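Tino: old household hints, typed up and sorted

Last big cleanup: December 17, 2020

What's in the folder

Tino is a small collection of household hints I've typed up from old booklets put out by a store called Hotenus, which used to sell soap, brushes, lamp oil and whatever else you needed in Pastville. The booklets were free at the counter, so people used them hard. My copies have candle wax on them, grocery sums in the margins, and in one case a very good pencil drawing of a goose.

There are 86 hints from 11 booklets. Most are about stains and scale and smells, with a few on keeping fruit, and then there's a strange little run about squeaky shoes that I love and have left in. If you only want the text, open hints.csv and you're done. The other file, booklets.csv, tells you what shape each booklet was in when I typed it (missing covers, torn pages, that sort of thing).

The columns in hints.csv

id: just a number, in the order I typed them. It means nothing else.
booklet: which booklet it came from, matching the name in booklets.csv.
problem: what's wrong, in a word or two of my own, like "ring in basin" or "rust on cloth."
stuff: what you need, split with semicolons. I've kept the old names, so you'll see "washing soda" and "spirits of salt" as printed.
text: the hint itself, word for word, bad spelling and all.
notes: me, muttering.

About the problem column

This one gave me the most trouble! The booklets have no headings to speak of. A hint will start on the subject of lime around a drain, wander over to the brass on the front door, and finish with how to dry a sponge. I gave each hint one problem only, the first one it brings up, and put the rest in notes. So if you search for "brass" in problem and get almost nothing back, try again in notes before you give up on me.

Sinks and basins come up all the time. The booklets say "basin" for the one you wash your face in and "sink" for the one you wash potatoes in, and they're pretty strict about it. I'm not, in real life, but in the problem column I've tried to follow them.
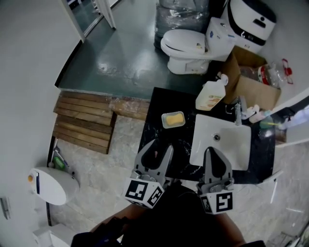
A reader wrote in to say that I'd gotten the basin and sink thing backward in the Lynch booklet, where "sink" plainly means the bathroom one, and that anyone counting kitchen hints from my file would end up with too many. Fair point! I went back and the Lynch booklet does do its own thing there. I've changed the problem entries for it and left the text alone, as always. The same reader would like me to split problem into a room column and a trouble column. I thought about it over a couple of evenings and I don't want to, mainly as half the hints don't say what room they're in and I'd be making it up.

The Lynch booklet, by the way, is called that for the name inked inside the front cover. It has the same printed back page as the rest, so I'm counting it as a Hotenus one, but the type is smaller and the advice is crankier. Whoever wrote it did not care for vinegar. If you're doing anything where the voice of the text matters, I'd pull it out and look at it separately.

How I typed them

By hand, at the kitchen table, one page at a time. I tried scanning first and the computer read every "ammonia" as "ammonia" except when it read it as "a moon, i," and after a while I was spending longer fixing than I would have spent typing. (I kept "a moon, i" as the name of my scratch folder, in case you find it mentioned in an old notes entry.)

When a word was gone I put [gone]. When I could half read it I put my guess in square brackets with a question mark after it. Line breaks are not kept. Words split by a hyphen at the end of a line have been put back together, except "to-morrow" and "to-day," which were spelled that way on purpose.
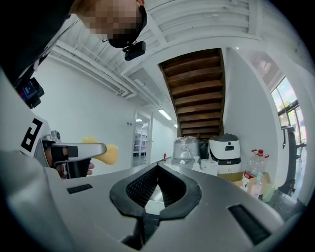
I also left the measures alone. A "gill" is still a gill and a "nut of butter" is still a nut of butter, and I'm not turning either one into grams for you. There's one hint where the amount was crossed out and written over in pencil. I typed the printed amount and put the pencil one in notes.

Please don't mix things up and try them

I mean this. A good number of these are bad ideas, and a couple of them will hurt you. The people who wrote them were happy to put strong acids in a teacup. I haven't tested anything in the file and I'm not marking any of it as safe. Use it for word lists, for history, for reading out loud to your family, for a novel if you're writing one.

The fruit hints

These are a bit of an odd fit, I know, but they're in the same booklets so they're in the same file. They're mostly about lemons: how to keep them in water, how to get more juice out, what to do with the rinds. Two of them tell you opposite things about whether the water should be changed every day, and they're on facing pages.

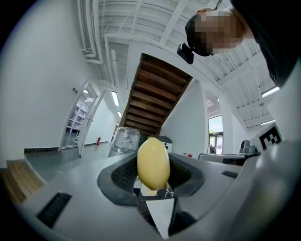

Fig. 3. Yellow and oval, with a clear plastic water jug behind.

Things still to fix

The duplicates. At least one hint on ink shows up in more than one booklet with a few words changed, and I've kept both copies, with no link between them yet.

The dates. None of the booklets has a year on it. I had a year column for a while and took it out again, as it was all hunches.

Hints 6 and 11 are one hint that runs over a page turn, I'm nearly sure, with another booklet's loose sheet tucked in between. I'll join them when I can get the pages flat enough to check.

Using it

Take it, copy it, sort it, print it on a tea towel. I only typed it. If you fix something, send me the id and the booklet name along with the fix, and please don't send back the whole file with your changes somewhere inside it.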